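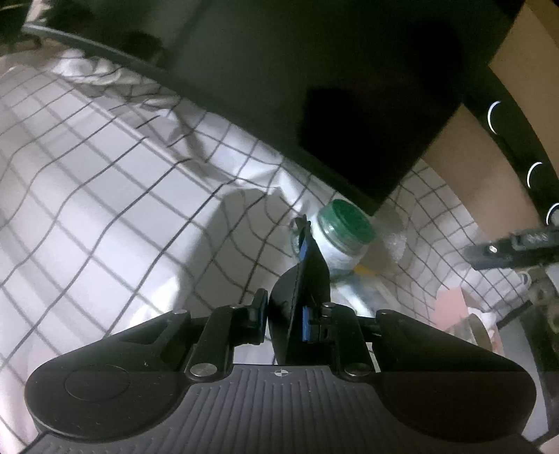 Fig. 4. Before you begin.

Section 4: First Wash and Everyday Care of Your Praditz Table Linens

Welcome to the part of the guide we get the most letters about! If you have just opened your Praditz set, please take a few minutes with these pages before anything goes into the machine. Cotton and linen are forgiving, and they will look good for years, but the first wash does more to settle the cloth than all the ones after it, so it is worth doing on an afternoon when you are home anyway.

The steps cover the tablecloths, the runners and the napkins. The quilted Zidholm placemats have their own page (see Section 6), and the padding in them does not like the heat we suggest here.

4.1 The first wash

1. Take off the paper band and the little safety pin behind the care label. The pin is easy to miss, and it will leave a rust mark if it goes through the wash.

2. Shake each piece out and look along the hems for loose threads. Snip them close with small scissors. Please don't pull, even when it is tempting.

3. Wash whites and prints separately this first time. After that they can go in together.

4. Choose a warm cycle and a mild detergent, and use half of what the bottle tells you to. New cloth holds on to soap, and a heavy dose is the usual cause of that stiff, papery feel people write to us about.

5. Keep the spin gentle. If your washer lets you set the speed, 900 is plenty.

6. Take everything out as soon as the cycle ends and smooth it flat with your hands, corners first, then the long sides.

Note: A little shrinkage is normal, and we cut the cloths larger to allow for it. A long tablecloth may lose an inch or so from its length and almost nothing from its width.

Caution: No chlorine bleach on any printed piece. It takes the black out of a printed line and leaves a tea-colored one behind, and we have no way of putting it back.

4.2 Drying and pressing

1. Dry on a line if you have one, or over a rail with a towel underneath so the rail doesn't leave a crease. In a tumble dryer, use low heat and stop after 20 minutes, while the cloth is still a touch damp.

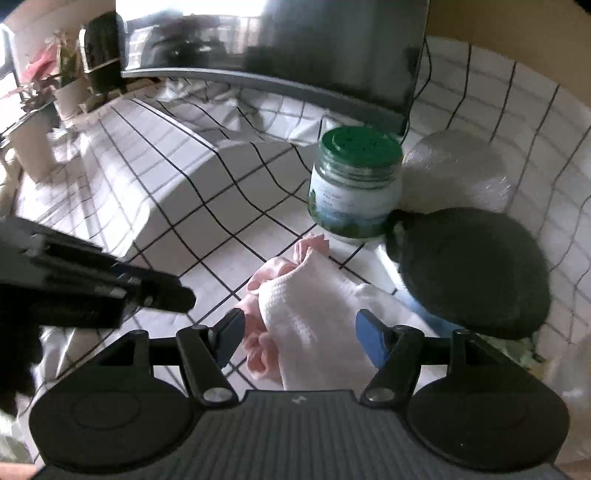 2. Press while that bit of damp is still in the fabric. Start in the middle and work outward, and turn prints face down. If the cloth has gone completely dry, mist it with plain water, roll it up like a towel, and go have a cup of coffee. Ten minutes later it will press like a dream.

3. For napkins, press the hems first and the center last. Kinga Kocsis, who has trained our finishing room for longer than she likes to admit, also recommends turning the napkin a quarter turn between passes so the corners stay square.

4. Let each piece cool fully before folding. Warm cloth takes a crease and keeps it.

Caution: Do not leave a hot iron resting on the cloth, even on the linen setting.

4.3 Spills at the table

Blot, don't rub. Cold water for wine and berries, a dab of dish soap for butter or gravy, and for candle wax, wait until it hardens and lift it with the back of a spoon. Bristimik stain soap is fine on all our cottons, but try it on a hem first. Tea and coffee come out best if you rinse from the back of the cloth, so the stain is pushed out the way it came in.

4.4 Putting things away

Roll the long cloths around a tube if you have the closet space, or fold them in thirds and change the fold line each time. Give them a cotton bag or a clean pillowcase. Plastic bins trap moisture, and we see a good many yellowed folds every March when the spring cloths come out again.

If something has gone wrong, write to Qusai Hourani at the care desk and tell him the pattern name and the code on the label. Replacement napkins are sold singly.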